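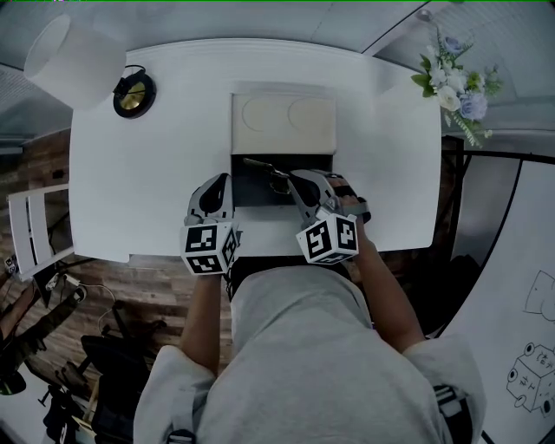
## 2. Pairing your Sterow kitchen scale

1. Clear a flat spot on the table. I leave mine in one place for good (moving it means calibrating all over again!).
2. Hold the power button for 5 seconds until the light blinks twice.
3. Open the Skostley app, tap **Add scale**, and wait. Mine takes about 2 minutes, so go make coffee.
4. Set the 500 g weight in the middle of the plate and tap **Calibrate**.

**Note:** If the screen sticks at 385, take the weight off and start step 4 again.

**Caution:** Don't lean on the plate while it's counting down. I did, and had to reset the whole thing.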